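# Rebuilding pole pruners with Nesrin Kahraman
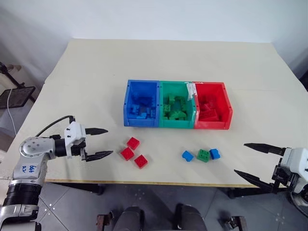 Nesrin Kahraman has been fixing hydraulic tools for 17 years, and she still gets excited when a pole pruner comes in with the head seized solid. "People bring it in wrapped in a tarp like it's a dead animal," she says. "And half the time it's a seal kit and an afternoon!"

Her shop, Reinholz, sits behind the grain elevator in Peltstead and looks after tools for line crews, orchard owners and the county road department. Saws, tampers and breakers all come through, but the long-reach pruners are what she loves, and once you get her talking about them you had better have a chair.

She starts with the hoses, like everybody in her trade. A pruner on a fiberglass pole gets dragged through brush all day, and the hose takes the beating. "I'd rather see a crew replace a hose too early than get one more week out of it," she says. Her rule for customers is simple: look over the whole length every morning with the pressure off, and never run a bare hand along it to find a leak. Use a piece of cardboard. Oil under pressure can go straight through a glove and into the skin, and she wants anyone who thinks they've been hit to go to the emergency room right away, even if it only looks like a pinprick.

Then there's the oil itself. Kahraman keeps a row of jars on the windowsill with samples out of machines she has worked on (the milky one, from a truck left out with the tank cap loose, gets the most comments). "Milky means water, and water eats a gear motor," she says. Crews working close to power lines also have to use nonconductive hose and the right fluid, and she won't put a pruner back together for a utility with anything else on it. She sent one job home last winter over exactly that.

The project she's most excited about right now is a pruner belonging to Derek Marsden, who runs 39 acres of pecans out past Congate. It came in with a blade that closed fine and then took its time opening again. Marsden had already swapped the trigger valve. "I was sure it was the valve," he told me when he stopped in to check on it. "I bought the part and everything."

The valve had nothing wrong with it. Kahraman found the return line pinched flat inside the pole, right where a clamp had been put on crooked, so the oil had a hard time getting back to the tank. She cut out the bad section, made up a new line and moved the clamp, and then she spent another hour cleaning up the blade pivot just because it bothered her. "Look at how that moves!" she said, working it back and forth by hand on the bench. "That's a beautiful thing."

I asked what she would tell somebody buying a first hydraulic pruner, and she didn't need to think about it. Know what your power source puts out before you shop. A tool that wants 4 gallons a minute will be sluggish on 3, and one that gets too much will run hot and wear out its seals. Check the relief setting with a real gauge. Wipe off the couplers every time you connect them, both halves, and put the dust caps back on when you're done.

"Dirt in the coupler goes right into the tool," she says. "I could show you the gear teeth."

She did show me the gear teeth. They looked like they'd been chewed.

In December she's starting a Saturday bench session at the shop, where owners can bring in their own pruners and learn to change a seal kit. Pascal Steinbach, her apprentice, will handle the sharpening side. Marsden has signed up already, and he's bringing the old trigger valve so they can take it apart.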